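The afternoon the yellow fingers wouldn't let go

I promised myself I'd write up the good sessions and the bad ones, and Tuesday's was a bad one, so here we go! (A very interesting bad one, if you like grippers as much as I do.)

Quick catch-up for anyone new. Since June I've been collecting clothes-handling demonstrations with a Virberg hand-held gripper, unit 007. You squeeze the handle, the two yellow fingers close, the lenses record, and later on a robot arm gets to learn from your moves. I do mine at home, on the bed, with whatever laundry needs dealing with. By Tuesday morning I had 2,136 clips saved, and I was feeling pretty smug about it.

The plan for 3rd July was dark clothes only. Black on black is hard for the Firiron software because the folds all run together, and I wanted a nice fat batch of it. Jeans, a checked cloth, the olive thing I never wear, and plenty of black.

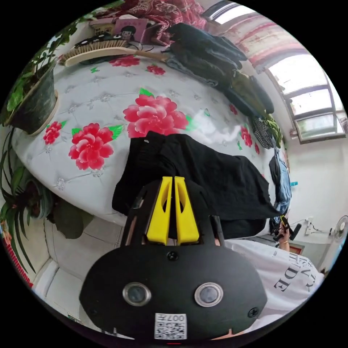 Black garment, flowery bed, unit 007 in front.

The first stretch went beautifully. Then, 45 minutes in, I let go of the trigger and the fingers stayed where they were. I squeezed again and let go again. Nothing! I had a good pinch of black cotton in there and it was not coming back to me.

My first mistake was pulling. I know, I know. The manual has a whole page on this and I've read it. I tugged the cloth sideways, heard a click, and the fingers sprang open so fast that one of them caught the side of my thumb. It was only a pinch, with no blood and a small red mark, but it made me yelp. If I'd had my fingertips properly between them I'd be typing this with one hand.

My second mistake was carrying on. The thing opened and closed fine after that, so I decided it was a one-off and started the next clip. 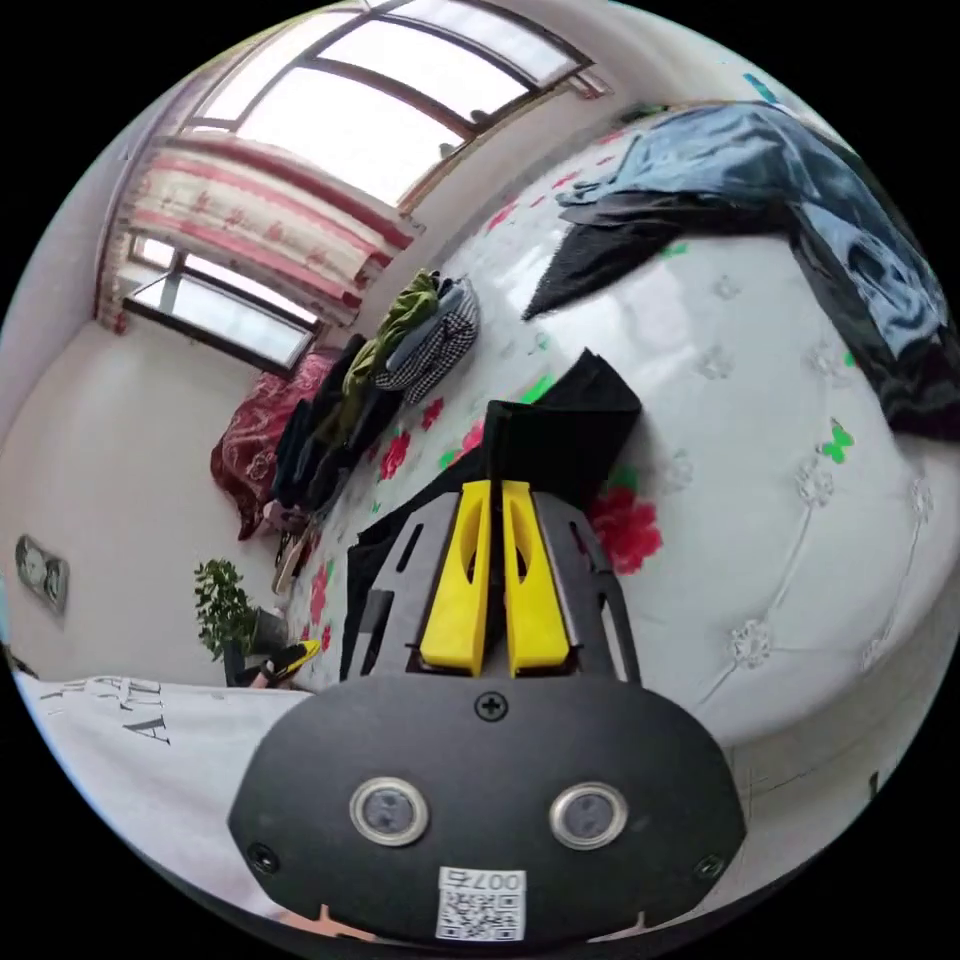 What was wrong with it

It stuck again, of course. Twice. After the second time I finally did what I should have done at the start: power off, battery out, gripper on the kitchen table under the good lamp.

The culprit was lint. I pulled a little gray felt worm out of the slide behind the left finger, packed so tight it had a shape. Quilted covers and old black T-shirts shed like cats, and all of it had been getting drawn down into the track every time the fingers closed. The return spring couldn't push past it until the load came off, and then it let go all at once. That explains the snap.

I sent a message to the Mansour forum, where a lot of Virberg people hang out, and had replies before dinner. Two other owners had seen the same jam, both with fleece. One of them cleans the slide with a dry makeup brush, which I tried and love. Do not oil it! Oil makes the lint stick harder, and you'll get it on your clothes too.

So my new routine is a brush-out before every session and another halfway through. If the fingers stick, the power goes off before my other hand goes anywhere near them. I've also put a note in the log so the stuck clips get flagged, because a robot that learns to yank at a jammed shirt is the last thing I want to be responsible for.

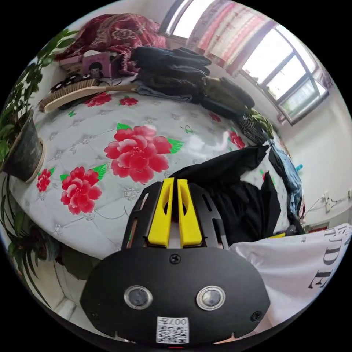 Iman Belkadi

I've been back at it with a clean slide and so far the release is as crisp as the day I unpacked it. Next up is the Flollura sock challenge, which I'm ridiculously excited about. If your gripper has done the same thing, tell me what fabric you were using, and whether it was the left finger or the right. I have a theory about the left one.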